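Fiction > Short stories > Under 200 words
August | By Ffion Prothero

The Tusham tide gauge logged a reading every 11 minutes. Wogan checked the log at 1020 and found it 70 millimetres high. He entered the error in pencil.

The harbour was level with the seventh step. The log put it at the eighth.

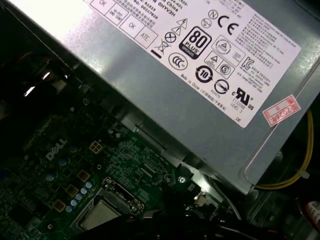
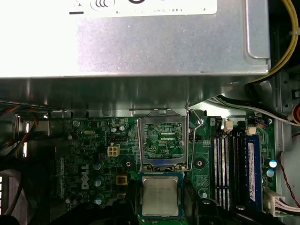
Power supply units, both with printed labels. Photos: Eifion Wogan

He recalibrated against the brass datum. The error remained. By noon the eighth step was under water, and he rubbed out the pencil.

Related stories
The Weidemann Survey
Cisside, Low Water
A Ledger for Mokon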